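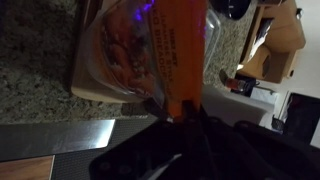 Would the arm behave the same way in my own kitchen, one visitor asked us before the first demonstration at Indale had even finished, or had we prepared everything so that it could only go well? We heard this question in several forms during the open day. We take it as the starting point of this section, as it touches the main difficulty of showing a household robot to the public.

Figure 4. Package handling as recorded at the arm. The gripper is closed around the orange label of a clear food container, which rests on a speckled granite countertop.

4. The open day at Indale

4.1 Setting and procedure

The trials of Section 3 were made without any audience. For the open day we wanted to know two things: how the system performs when the objects are chosen by persons outside the project, and how these persons judge what they see. The visit was organized together with the Vernton group, which lent us a kitchen with granite counters. We did not change the kitchen for the robot. We only asked that the walking area behind the arm is kept free, and we marked it with tape on the floor.

The arm was controlled by the Brirnier planner in the same version as in Section 3. The visitors gave their requests through Tosh, our small tablet program, where one selects an item and a destination. In total 39 visitors gave at least one request. They came in small groups, and each group stayed in the kitchen for the time of one demonstration. Between two groups the arm was moved back to its rest position and the fingers were wiped clean.

Each group was first told what the arm can do and what it can not do. In the first groups we gave this explanation after the demonstration, but we noticed that people then spent most of their attention on guessing. We therefore changed the order. The results below are not separated by this change, and this is a weakness of the data.

4.2 Requests and outcomes

The visitors gave 336 requests. Of these, 269 were completed without help from the operator. A request was counted as completed when the item arrived at the selected destination and was released there in a stable position. When the operator touched either the item or the arm, the request was counted as not completed, also in the cases where the help was very small and maybe not needed.

Packaged food was the most frequent choice, and it was also the most difficult category. Figure 4 shows a typical example of the problem. The container is of clear plastic, and a bright label runs around it. For the camera, the label is by far the easiest part to detect, while the plastic gives reflections and the wall of the package is hard to separate from its contents. Haze or glare on the plastic makes this separation harder still. The planner for this reason has a strong tendency to place the fingers at the label. Often this is a good choice. It becomes a bad choice when the label sits far from the center of mass, as the package can then rotate between the fingers during lifting.

We also observed that the speckled stone disturbed the estimation of the package edges more than the plain test table of our laboratory. The pattern contains many small changes from dark to light, and the edge detector followed some of them. Lowering the sensitivity removed most of these false edges, but then thin lids were missed. We kept the original value during the whole day, so that the requests stay comparable with each other.

4.3 Answers of the visitors

After the demonstration the visitors could fill in a short questionnaire, and 36 of them did so. The questions asked about speed, safety and usefulness, and there was a free field for remarks.

The most common remark was that the arm is slow. This did not surprise us. More interesting was that many visitors accepted the low speed while the arm was carrying something, but not while it was standing still before a grasp. During this pause the planner compares the possible grasps, and from outside nothing can be seen. Several visitors believed that the system had stopped working. One of them wrote that she would have liked "a small light, or any sign that it is thinking."

Concerning safety, the answers were mostly positive, although some visitors wished for a stop button they could hold in their own hand. On the day, only the operator had such a button.

The opinions about usefulness were divided. Visitors who care for a relative at home tended to name concrete tasks, for example taking a meal out of the refrigerator or opening a package. Opening is not possible with the present fingers. We had said this in the introduction of each group, but the wish was still repeated in the free field, and we consider it as a request for future work.

4.4 Limits of the observation

The visitors came by their own decision, so they were probably more interested in robots than the general public. The operator knew the hypotheses of the study. Finally, the items were chosen freely but from the shelves of one single kitchen, and it is not clear how far the results hold for other homes. We plan to repeat the procedure in December in a second kitchen with other counter surfaces, and with an indicator lamp on the arm.

Reader comments (3)

Comment 1, posted 2020-08-19
Is it possible to get the completion rate for the packaged food alone? The total mixes it with mugs and similar things, I suppose, and I can not judge the point about labels without it.

Comment 2
Reply from the authors: Yes, we will add a table by category to the next version. Thank you for reading it so carefully.

Comment 3
We had the same trouble with stone counters. A second light from the side helped us more than changing the edge threshold. Did you try any other lighting at Indale, or only what was in the room?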